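We use cookies to keep you signed in and to remember what's in your basket. Accept all | Manage choices

Wimik Crafter Help
Ticket: Flomell die-cutting machine, bottom half of detailed dies not cutting through
Status: Solved
Opened by: Prapai Bunnag
Machine: Flomell tabletop, hand crank
Dies: Kamolrat wreath and fern set, Ollora nested ovals

First message

Hi all! I love this machine so much and I really want to get it behaving again before I start my next batch of cards. I've had it since July and it has cut everything I've fed it, including some very silly layers of glitter paper. Now my Kamolrat wreath die cuts beautifully at the top and then leaves the lower leaves hanging on by little threads. The fern from the same set does it too. The Ollora ovals cut fine, but they're a plain shape with no detail in the middle, so I'm not sure they prove anything.

What I'm running through: base platform, clear plate, die with the blade side up, cardstock, clear plate. Same sandwich as always. The cardstock is the heavy white I use for all my card bases. I need 26 wreaths for a card swap and I've managed 8 good ones, so there's a growing pile of leafy scraps on my desk (I'm saving them for confetti, they're too pretty to throw out).

Things I tried already:
- cranking back and forth twice. Helps a tiny bit.
- turning the die sideways. The bad spot moved!
- a fresh sheet from a different pack of the same cardstock. No change.

Reply from Wimik support

Hi Prapai, thanks for such a clear write-up, and the sideways test was a great idea. If the bad spot had stayed on the same leaves we'd be looking at the die. Since it moved, we'd look at the plates or the pressure next.

Could you lay both clear plates on a flat counter, one at a time, and press on the corners? If a corner rocks, the plate has bowed. Please also tell us whether you always use the same plate on the blade side.

Prapai, update 1

Oh wow, they rock! The top one rocks like a little boat. And yes, guilty, I always use the same one against the blades because I like keeping the other one nice and clear for lining things up. The poor thing is covered in cut marks and it's curved up at both ends.

I flipped it over and ran the wreath again. Better! The threads are down to a few on one side. I also flipped the bottom plate to see what would happen and that made no difference that I could spot, so I put it back the way it was.

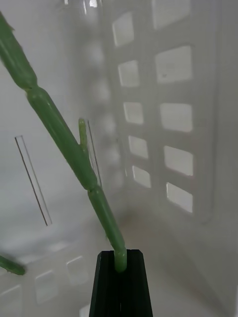 Then I got excited and did the wreath three more times with the curved side down. The first one dropped out clean, every leaf, and I did a small dance. The second and third had threads again, this time on the right edge. So it's an improvement, but I can't call it fixed. Is there a trick to flattening a plate, or is it time for a new pair? I have a spare set somewhere from a craft fair, but I think they're a hair thinner and I don't want to mix them up and strain the rollers.

Reply from Wimik support

Good progress! Please don't heat the plates to flatten them. It can leave a soft spot, and the next die will sink right into it. Flipping after every few passes keeps a plate going for longer, but once it's deeply scored it won't press evenly however you turn it.

For the thin spots that are left, try a shim:

1. Put one sheet of ordinary copy paper between the platform and the bottom clear plate.
2. Run the die once at a slight angle, so the long straight edges don't all hit the roller together.
3. If you still see threads, add a second sheet. Stop there.
4. If the crank gets hard to turn, back the stack out and take a sheet away. Don't force it.

You can also patch just the weak area. Cut a scrap of copy paper to the size of the bad patch and tape it to the underside of the bottom plate, right below that part of the die.

We'd leave the thinner spare plates out of it for now, so you're only changing one thing at a time.

Prapai, update 2 (19th December)

One sheet of copy paper plus the slight angle and it's CUTTING! I did 15 wreaths in one sitting and every single one popped out whole. I had to poke a couple of the tiny berry holes with my pick tool, but I always had to do that with this set, even when the plates were brand new. The fern works too, and I'd nearly given up on the fern.

A few notes in case they help the next person with this:

Two sheets was too much for my machine. The crank went stiff halfway and I backed it right out like you said. No harm done.

A square of wax paper between the die and the cardstock made a real difference with the small leaves. They let go with a little shake over the tray, which is so satisfying.

I wrote A and B on the plates in permanent marker, and I'm swapping them over every time I change colors. I wish I'd done that in July.

I've ordered a new pair anyway, as the boat plate has earned its rest. I'll use it under my ink pads.

Now for the fun part, which is inking the leaf edges. I'm doing moss green with a bit of gold on the tips and I can't stop looking at them. Thank you so much for sticking with me on this!

Reply from Wimik support

We're so happy it worked, and the gold tips sound gorgeous. When the new plates arrive, take the shim out first and do a test cut without it. Fresh plates usually don't need one. We'll mark this as solved, and you can reopen it from your account page if the threads come back.

Prapai, update 3

New plates are here, no shim, clean cut on the first pass. All the wreaths are done and in the envelope. Okay to close!

Ticket closed.

Wimik Crafter Help | Contact us | Shipping and returns | Back to top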